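Towels and the Stacked Washer: Your Questions
Last updated January 5, 2019

I get a lot of mail about laundry (more than about anything else on this site!), so I've put the towel stuff in one spot.

Do you really like having the machines stacked?

Love it. We lost the side-by-side pair when we redid the hallway, and I sulked until August, but the floor space won me over. My one tip is to leave room for the lower door to swing all the way open, so you can get at the drum without elbowing the glass. 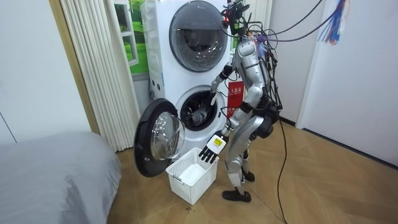 Where do you put the basket?

On the floor, right by the open door. Mine used to live across the room and I dropped a sock on every trip. A plain plastic one with holes in the sides is fine, and please don't let anyone sell you a fancy one. Geeta Katiyar wrote in to say she paid $19 for a Flisitz hamper and the handle came off in a week. Ugh!

Why do you roll your towels?

Our linen shelf is narrow and deep, and folded towels slump over on it. Rolled ones stack like logs. Fold the towel in thirds the long way, then roll from one short end and keep it snug as you go. 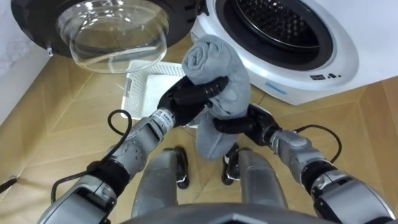

Can I roll them when they're a little damp?

Please don't, they'll smell like a basement. I give mine another 5 minutes if the hems feel cool.

Mine always come undone. What am I doing wrong?

Probably rolling too loosely at the start. Lộc Mạch asked me this twice, so I finally tried it his way, and yep, floppy middle, whole thing unravels.

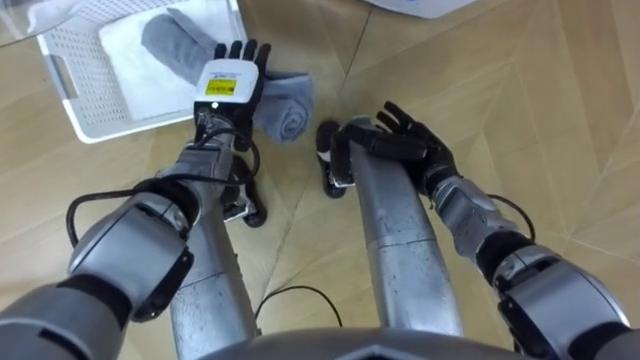 Most of the trouble comes in the first couple of turns. I press those down hard with my thumbs, and after that the rest pretty much follows along. Look at the end of the gray towel and you'll see the spiral wound up tight, which is what you're after, even with a thick fuzzy terry. Thin towels are fussier, and I still redo our beach ones.

Do you use fabric softener on towels?

Nope, gave it up years ago and they soak up water much better.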